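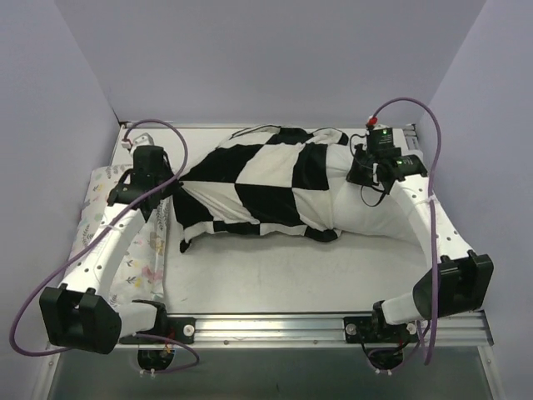 Figure 4. Large black-and-white checks, bunched, with a floral pillowcase at left.

4.2 What counts as a set

The households in Clurnar and Farkora agreed on very little, but all of them told us that they owned bedding in sets. We then asked to see the closets. Of the 20 homes visited, 15 could not produce a single complete set, if a set is taken to mean what the package means by it: sheets and pillowcases sold together and still in each other's company. Most people took this news calmly. A set, they explained, was whatever went on the bed at the same time.

Pattern did more of the work here than we had expected. Bold geometric cloth and small pastel florals (both kinds appear in Figure 4) were kept on separate shelves in most homes, even where the sizes matched and the fabrics felt much the same to the hand. Plain white was allowed to go with anything, and so it did, wandering from shelf to shelf and turning up in the guest room. One respondent in Farkora described her florals as "the good ones" and her checks as "for when it's just us," although the checks had cost more. Handberg's scheme, which ranks linens by price, has no place for this answer. Neither does the Gashi inventory, which ranks them by age and would have put both in the rag bag.

Orphaned pillowcases deserve a word of their own. They were rarely thrown out. Respondents held on to them in case the partner came back, and in 2 homes this hope had survived a change of address. We coded such items as "waiting," a label the second coder disliked and went on using anyway.

Folding turned out to be a poor guide to value. Prized items were sometimes rolled into a ball and pushed to the back - fitted sheets above all - while old towels sat in front in crisp thirds. We therefore dropped neatness from the scale and kept shelf height, which is taken up in Section 4.3.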